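The answering machine deserves a better obituary

Last updated: 20 January 2025

Ask anyone over forty what their first answering machine sounded like. They'll do it for you. The clunk, the whirr, the long beep. Then somebody's dad, reading off a card, sounding like a man giving evidence.

We've had plenty of love lately for the old telephones. Books on them, cushions shaped like them. The box that sat next to the phone gets nothing. Odd, as it changed how people behaved just as much. Before it, if you were out, you were out. After it, you were only late.

Roscoe Benavides has 300 of them. Most live in a rented unit behind a tyre place, on steel shelving, sorted by maker and then by how badly the belts have gone. He used to repair them for money. Now he does it for nothing, mainly for people who've found a tape in a drawer and want to hear who's on it.

"The tape's usually fine," he says. "The rubber isn't. Rubber goes to treacle. You open the lid and it's all down the motor."

His favourite is the Jorard, a twin-cassette job in cream plastic. One tape for your greeting, one for the callers. Weighed as much as a car battery and came with a manual that spent two pages telling you not to sound nervous. He's got two. One works.

The Jorard wasn't cheap. Small businesses bought it first. Plumbers, driving instructors, a vet or two. Families came later, once the price dropped and the single-tape models turned up, and with them the jokey greeting. Every household had a go. Children made to say the number. Someone's attempt at a rap. 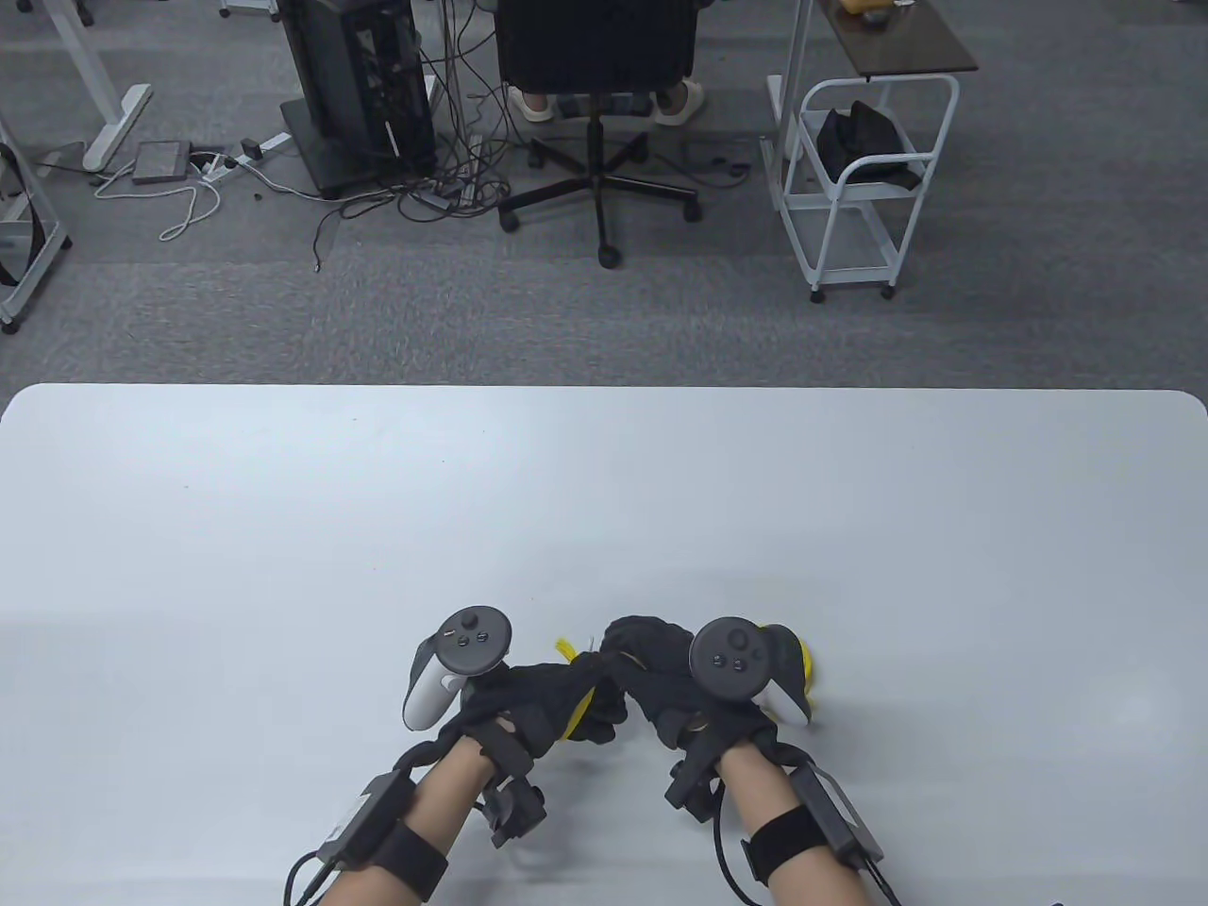
Working with both hands: gloves, controllers and a small piece of yellow.

Then call screening, which the makers hadn't planned for at all. Speaker up, family frozen round the dinner table, Auntie's voice coming out of the sideboard asking if anyone was in. You'd all look at each other. Nobody moved. It was rude and everbody did it.

Thảo Đoàn collects the recordings, not the machines. She started with her grandmother's, eleven minutes of it, mostly one cousin asking about a lift to the airport. Her archive is called Gerkine and now runs to 700 tapes, all copied, all listed by hand. Families send them in. Some want them kept private, and she keeps them private.

What's on them? Dentists. Wrong numbers. A lot of people saying "it's only me". People breathing, deciding whether to speak, hanging up. She likes those best.

"You can hear the room they're in," she says. "Telly on, dog. A modern voicemail cleans all that off."

Digital did for the tape in the end. The Skelivel was the first chip model many people owned, small and grey, with messages of up to a minute and then a hard cut, mid-word if need be. It also lost the lot if you pulled the plug. Benavides can't stand it. Won't have one on the shelves, though there's one in a carrier bag under the desk, which he says doesnt count.

After that came the network services, run from somewhere else entirely. No box, no blinking red light. Walking in after a week away and seeing that light, that was a proper little thrill. A number on a phone screen has never felt like it. Mostly it's the garage.

Prices are creeping up, predictably. A boxed Sima with its mains lead went for silly money last April, and Benavides had two phone calls the same night asking if he'd sell his. He wouldn't. He let both of them go to the machine.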